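Bread baskets: which tips hold up

Every spring the same advice goes around about keeping bread in a wicker basket. It looks good on the counter, it "lets the loaf breathe," and your grandmother supposedly did it. I have my doubts. I kept bread in baskets for most of March, and a few of the usual tips didn't survive.

Start with the breathing. A loaf that breathes is a loaf that's drying out. A crusty bread can take an afternoon of that. A soft braided loaf or a knotted bun can't, and by breakfast the cut end is fit for French toast. Use the basket for serving and put the bread away when the meal is over. A plain lidded bin does the job. I have a Hamero, and I wouldn't claim it beats a clean pot with a lid on it.

Then there's size. Shops sell shallow baskets as if one fits everything. It fits buns. A long braid needs a long basket or a board, and wedging it in on a slant only cracks the crust. Measure your usual loaf before you buy.

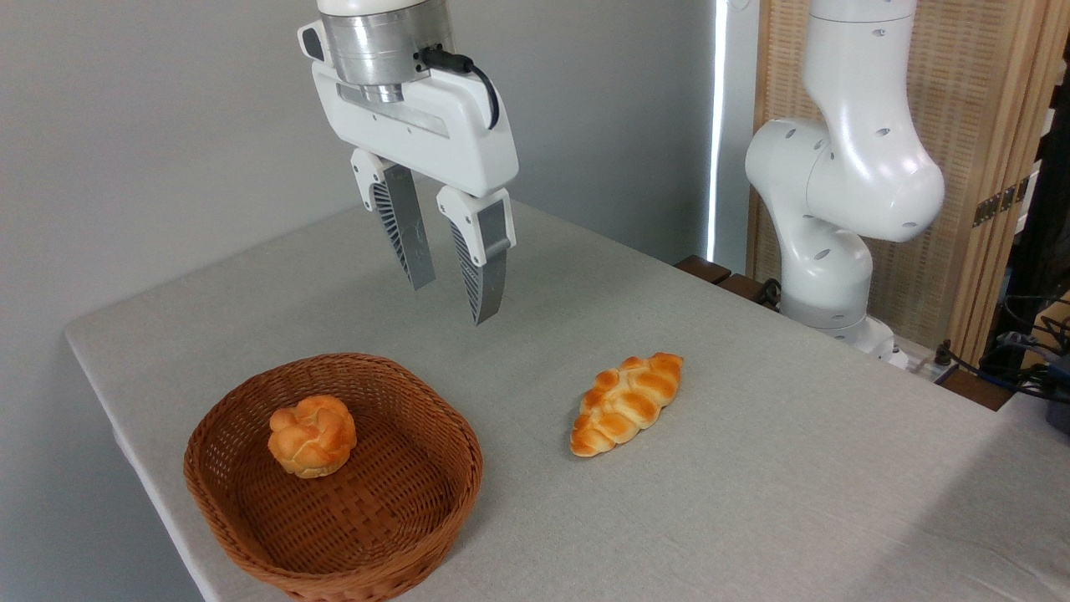 Liners are oversold too. The Stollon quilted one cost me 18 dollars, and a cotton dish towel catches crumbs just as well. Wash either one without fabric softener, unless you like your rolls to taste of lavender.

Cleaning is where the really bad advice lives. Do not soak wicker. I've seen pages tell you to leave it in the tub overnight, which is a fine way to get a warped rim. Turn it upside down over the sink, knock it hard, and go into the weave with a dry pastry brush. If something sticky is left, use a damp cloth and a drop of dish soap, then let it air dry for a full day before any bread goes near it.

As for the sprays that promise to "seal" a basket, I'd skip them unless the label clearly says they're safe around food. The bottle I looked at said nothing either way.

Stale bun? Sprinkle it with a little water and give it a few minutes in a low oven. It works once. Eat it right then, as a second round makes it worse than before.

And a cloth under the bread on the table is worth having if the glaze tends to flake. Pick it up by the corners and shake it out the back door.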